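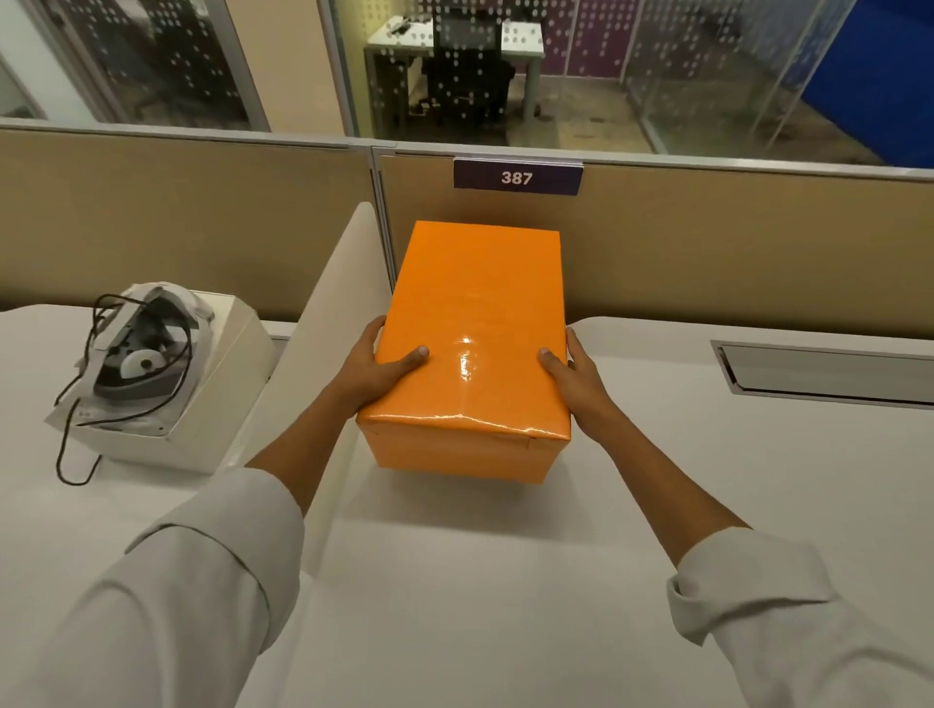
Why does Momport save one long scan as several short files?

It closes the file whenever the scanner stops sending pages for longer than the idle limit. The limit is set on the server and applies to every desk that scans to it.

Ticket 863
Opened: 8 March 2024
Site: Ania office, records desk
Scanner: Femach sheetfed
Server: Stan
Status: Closed

Reported problem
Long letters and contracts come out in pieces. The first file has the opening pages and the next file starts in the middle of a sentence. File names are correct apart from the number at the end. Short documents are fine.

Log

Restarted the scanner and the Momport service on Stan. No change.

Cleaned the feed rollers and tried plain copy paper with no staples or folds. The feeder did not jam, but the job still split.

Swapped the network cable and moved the scanner to another wall port. Same result. Ruled out the cable.

Scanned the same contract to a local folder instead of to Stan. It saved as a single file. The fault only shows up when the job goes through the server.

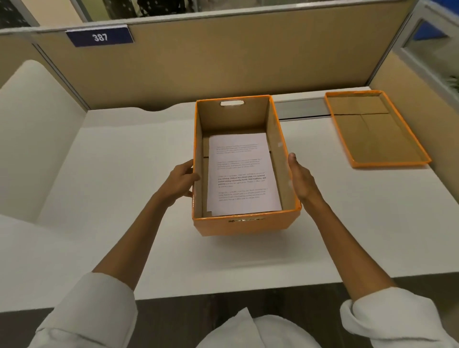 The Momport log on Stan shows an "end of job" entry at each split, and always after a pause. The pauses come when the operator refills the feeder, so the next test had to leave the refill time as it normally is. Test originals were kept apart from the live paperwork so they would not be filed by mistake. An orange cardboard box, plain brown inside and with a handle cutout in the end, is easy to tell from the gray trays used for daily mail. The idle limit was set to 2 seconds. The July update notes list that as the new default, and our old value was not carried over.

Changed the idle limit to 30 seconds and saved. The change did not take effect until the service was restarted, so the first test after it failed the same way.

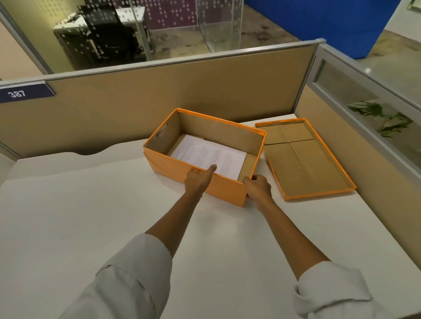
After the restart, the same contract went through as one file with a normal refill in the middle. Ran it again with a longer wait and got one file again.

Rejoined the split files from the records desk, 9 in all, and checked the page order against the originals. The pieces were deleted after the desk confirmed the new copies opened.

Still to do
Add the idle limit to the settings backup for Stan. Check whether the next Momport update resets it.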